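Warum decken wir den Tisch?

Wissen für Kinder – Bereich Haushalt und Alltag

Das gemeinsame Essen gehört in vielen Familien, Schulen und Horten zum Tagesablauf. Bevor es beginnt, wird der Tisch gedeckt. Das bedeutet: Teller, Besteck, Gläser und Servietten kommen an ihren Platz. In diesem Beitrag erfahrt ihr, wie man dabei vorgeht und woher manche Regeln stammen.

Das Wort »decken« erinnert an das Tischtuch, mit dem man eine Tafel früher bedeckte. Heute essen viele Menschen ohne Tischtuch. Eine glatte Tischplatte lässt sich mit einem feuchten Lappen abwischen und anschließend mit einem trockenen Tuch nachreiben. Auf einer glänzenden Platte spiegeln sich Lampen und Stühle, und auch Fingerabdrücke sind darauf gut zu erkennen.

Zuerst wird der Teller hingestellt, denn nach ihm richtet sich alles andere. Er steht vor dem Stuhl, ein kleines Stück von der Tischkante entfernt. So kann er nicht so leicht herunterfallen, wenn jemand mit dem Arm daran stößt. Ein Teller mit erhöhtem Rand hält auch Soße gut fest.
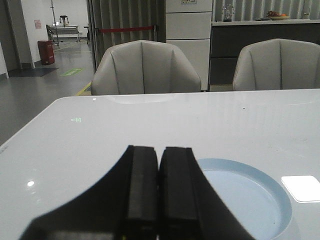

Auf welche Seite gehört das Messer?

Das Messer liegt rechts vom Teller, und seine Schneide zeigt zum Teller hin. Die Gabel liegt links. Wer mit der linken Hand schneidet, darf beides tauschen.

Der Löffel für die Suppe liegt rechts neben dem Messer. Das Glas steht oberhalb des Messers. Für die Serviette gibt es mehrere Möglichkeiten: Sie kann neben dem Teller liegen oder gefaltet auf ihm. Eine viereckige Papierserviette wird meist schon gefaltet verkauft und muss nur noch hingelegt werden.

Auch die Stühle gehören zum gedeckten Tisch. Jeder Gast braucht genug Platz für seine Ellenbogen. In der Kinderküche Brasenen, in der Schulklassen das Kochen üben, wird nach dem Essen jeder Stuhl wieder an den Tisch geschoben. Gepolsterte Stühle werden dort von Krümeln befreit – am besten mit einer weichen Bürste.

Zum Ausprobieren: Deckt zu Hause einen Tisch für 4 Personen. Stellt zuerst alle Teller hin und verteilt danach das Besteck. Geht zum Schluss einmal um den Tisch herum und prüft, ob an jedem Platz alles vorhanden ist. Scharfe Messer holt bitte nur gemeinsam mit einem Erwachsenen aus der Schublade.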